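4. Results: How long clothes stay in the home after they are last worn

4.1 The interval between last wear and disposal

The diaries cover 2000 garments kept by 100 households in Damden and Skovent. Each household listed clothes that one or more members regarded as "out of use" at the first visit, and then recorded what became of them over 14 months. A garment left the study when it was given away, sold, thrown out, cut up for rags, or put back into regular wear. Everything else was treated as still held.

The main finding is that clothes leave the home slowly and in batches. Single items were rarely carried out of the house by themselves. They collected in a drawer, a bag or the bottom of a wardrobe until something else prompted a clearing, most often a change of season, a move, or a visit from a relative with younger children. The date on which a garment left therefore says little about the condition of that garment. It says more about the batch it was in.

Earlier work by Usmani and Zakaria on the Ravn district treated disposal as a decision made item by item, and modeled it with wear, price and age as inputs. Our diaries do not fit that model well. Price at purchase had some effect for coats and shoes and almost none for anything else. Age could only be used for part of the sample because many people did not remember when an item was bought, and the ages they gave at the first and last visits often disagreed.

4.2 Sportswear and team clothing

Sportswear behaved differently enough from the other categories that we report it separately. We included track jackets, sweatshirts, training pants and team shirts, whether or not the owner still played a sport. The coding rule was based on how the household described the item. Where a description was unclear, two coders (Manalo and Ghumman) settled it together. Color and trim were recorded on the item sheet with a short phrase, as they were the details that let an interviewer match the same garment across visits.

Figure 3. Bright red garment with a white band bordered by thin red and white stripes. 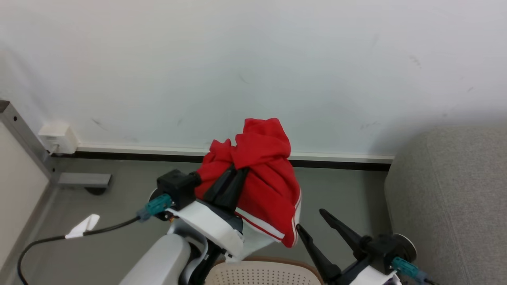 Why do people hold on to sports clothing longer than other clothing they have stopped wearing?

The reason given most often was a link to a team, a school or a period of life, and the second was that the item could still be used for painting, gardening or sleeping. The two reasons tended to appear together in the same diary entry. A respondent in Skovent wrote that her old team jacket was "for the yard," but the same diary shows it was never used there during the study. We do not read this as a mistake on her part. Naming a lower use for a garment seems to be a way of keeping it without having to defend the choice to others in the household.

Children's sportswear was the exception. It moved out of the home faster than any other group, usually to a cousin or neighbor, and often before the child had outgrown it completely. Parents described a steady exchange with two or three other families, in which sizes were known in advance and nobody kept a record. Clubs played a smaller part than we expected. Only the older clubs in Damden ran a swap rack, and parents new to the town had usually not heard of it.

Fiber content was copied from the label where the label could still be read. Many labels had been cut out or had faded, and we did not guess. For this reason the analysis of fiber in Section 5 leaves out much of the sportswear, and results there should be read with that gap in mind.

4.3 Storage space and the timing of clearings

We had expected that small homes would clear more often. The pattern in the diaries is weaker than that. Households with little closet space did clear more often, but each clearing was smaller, and over the whole period they let go of a similar share of what they had listed. What changed with space was where the clothes waited. In larger homes they waited in a spare room or an attic. In smaller homes they waited in bags under beds, on top of wardrobes, or in a car trunk.

Rented homes brought in a further point. Several leases in Damden did not allow tenants to put screws into the walls, so shelves, rails and hooks were ruled out and all storage had to stand on the floor. Tenants under such leases described the wall as wasted space. Akgül's interview notes return to this several times: people could point to exactly where a rail would go, and had in some cases bought one and kept it in its box. Freestanding racks were common but were used for clothes in regular wear, and out-of-use clothes did not end up on them.

Figure 4. Plain white wall.

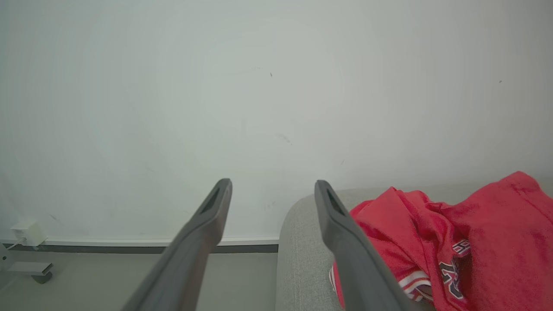
Does adding storage lead a household to keep more clothes it does not wear?

In this sample it did so for adults' clothes but had little effect on children's. Households that gained a closet, a chest or a rack during the study held on to more of their listed adult items at the last visit than those whose storage stayed the same. The difference was largest for coats — bulky, costly to replace, and easy to leave hanging. Children's clothes kept moving at the same pace, which fits the exchange between families described above.

We cannot say from the diaries which came first. Some households may have bought storage with the aim of keeping things. Two respondents said so directly. Others bought it to tidy a room and only later found that the bags they had meant to give away now had a place to stay.

The collection service Dosero began pickups in part of Skovent in January, midway through the study. Homes on the pickup route cleared earlier in the season than homes off it, though the total number of items leaving was close to the same. Respondents liked the service mostly for the fixed date, which gave them a reason to finish a bag they had already started. A few said they had missed a pickup and then put the whole bag back in the closet, where it was still listed as held at the last visit.

4.4 Items returned to wear

A small group of garments went back into regular use. Most were knitwear and jeans, and the usual cause was that another member of the household took them over. Repair was rare. When it did happen it was nearly always a zipper or a button, and the work was done at home within a day or two of the item being found again. Clothes set aside "to be mended" at the first visit were, for the most part, still set aside at the last.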